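Bed-making demos: how many before you trust the policy?
Home and Service Arms board, Data collection section

gridlock_tam
Posted 11/18/20

We've been collecting examples in a furnished bedroom at Trestwood since March and I'd like to compare notes with anyone doing cloth. The job is to tidy the bed: pillows to the head end, blanket flat, nothing hanging over the side. All of it is teleoperated, two arms, one person driving and one person resetting.

So far we have 123 episodes that I'd call clean and another 94 that I'm not sure what to do with. The unsure ones have a fumble in them, where the driver misses the edge of the blanket and goes back for it, or drops a pillow and picks it up again.
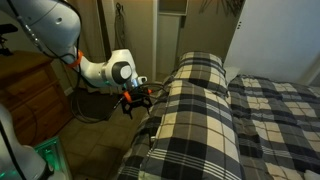

My rule has been that an episode starts with the arm clear of the bedding and the fingers empty. If the driver has already got hold of something when recording starts, the policy never sees how to approach. It costs a few seconds each time and the drivers moan about it, but I've kept to it.

Main question is whether to keep the fumbles. Second question is whether plaid is a mistake. The bedding is all one pattern and I wonder if the checks are giving the network an easy ride on where the folds are.

pelmet
Keep the fumbles. We threw ours away the first time and ended up with a policy that had no idea what to do after a missed grasp. It just closed on air and carried on as if it had the corner. Put them back in, retrained, and it would at least go back for a second try.

oxbow_h
I disagree with pelmet. It depends how the driver recovers. If they recover in a tidy way, fine. If they wave the arm about for ten seconds thinking, you are teaching it to wave the arm about. I'd cut the dithering out or drop the episode.

gridlock_tam
Some of ours do have dithering, mostly from the newer drivers. We could trim, but then the joint positions jump at the cut. Has anyone trimmed and got away with it?

On variety, we don't only do the gripper. We have a set with a hair dryer fixed on the end of the arm, where the task is to keep it pointed at a given part of the bedding at a steady distance.

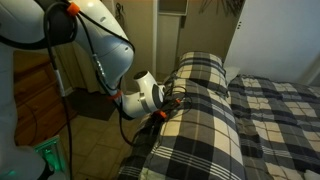 Those episodes are far easier to collect. There's no grasp to miss, so hardly any get rejected, and a new driver is useful on the first morning. The trouble is the cables. We have more of them to clip with the dryer on, and if one catches the bed the whole episode has to go. I keep the two sets apart in the Pamura index and haven't tried training on both together.

sill_and_sash
Trimming is all right if you cut where the arm is nearly still at both ends and in nearly the same place. Otherwise mark the segment and mask it in the loss. That's what we do. It leaves the file alone, so you can change your mind later.

On the plaid, get some plain sheets. You won't know until you test it.

pelmet
Agree on plain sheets. Do some pillows on their own too, as a short task. Long episodes hide a lot of bad grasps.

gridlock_tam
Pillows we have. They're the shortest thing we record and I set them up as a separate task from the start.
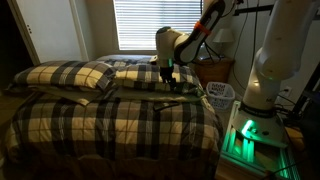

What I haven't settled is where to grasp. One driver goes for the corner every time and another presses down into the top and pinches whatever comes up. Both are allowed under our notes. I'm leaning towards picking one, and Zesano's tool would let me tag them so I can split them afterwards.

oxbow_h
Pick one. Two ways of doing it and the policy will average them and go for somewhere useless in between.

sill_and_sash
Not if the model can represent both. That was true of the old regression stuff. I'd tag them and keep both.

oxbow_h
With 2000 episodes, maybe. Not with what he's got.

gridlock_tam
Fair point on the numbers. I'll tag them and train both ways.

One more. I've started looking at the wrist camera separately, and buttons are the other thing on our list. The view is very dark when the gripper is in close. We run up to 11 episodes between lighting checks and I think that's too many.

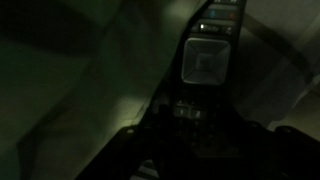 craciun_bench
Check the light before every episode and fix the exposure by hand. We had auto exposure on for the whole of the Crăciun set and the policy learned to go by brightness. Worked in the morning and fell over after lunch. Don't brighten the files afterwards either, just record it properly.

gridlock_tam
Auto exposure is on at the moment. I'll turn it off tomorrow and redo the button ones.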